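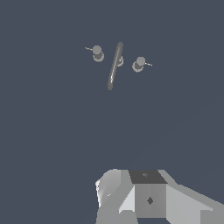
Vivek Tyagi wrote under my last entry that the lever will never turn properly if the fingers come from straight overhead, and that I should bring the wrist in from the side. He has probably right, but I want to try the simple way first.

Cloddale workshop, tap bench, February 2018

The real arm is still in pieces on the shelf, so all the work now is in the simulator. The aim is the same as in November: reach one handle of the tap, push the lever a quarter turn, go back to the start pose. I have set the wrist to start low, with both handles and the spout in view of the overhead camera.

First I ran the start pose with small changes of the camera angle. 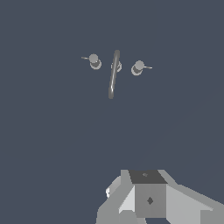 The planner does not mind these changes, but my handle finder does. With 23 starts it gave the right lever in 11 of them. In 5 it chose the spout, I think due to the highlight along the tube. In the others it gave no answer. I have now put a limit on the length of the part it looks for, and I will repeat with the same seeds.

I also made a front view without the arm, to check the tap model by itself. The file came from Toprak and I did not trust the scale.
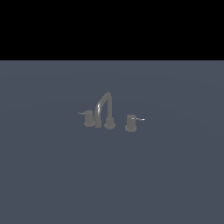

Page last changed: February, revision 6 (spelling, and the seed list moved to Flollilholm)

The scale is good. The right handle looks lower than the left one, but this is only how the model is turned on the plane, so I leave it.

Next was the version with simple shapes, a rod for the spout and balls for the handles, with thin brown stems for the levers.

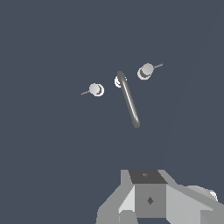 It loads much faster, and for testing the approach path it is enough. For the finder it is no use, as the shapes are too different from the tap.

To do: side approach as Vivek says, softer contact on the finger pads, ask at Sirmont for the missing wrist screws.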